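Meken marker block set, review by Fergus Dalgleish
Jan 8, 2018

I bought this set for the robot table we are building in our shared workshop in Balleden. It cost 50 dollars with shipping. In the box are blocks with printed markers and a flat mat with four of them. The print is sharp and has no shine, so our software finds it well also under the evening lamps. 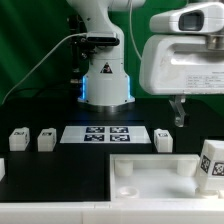 The mat and blocks in use on our black table, green cloth at the back.

Two things I do not like. The blocks are very light and move if you touch the table. Also the manual gives the marker size only in inches, and I had to measure everything again in millimeters before calibration.

For a home build I give it 4 of 5. I would buy it again, but I would put tape under the mat.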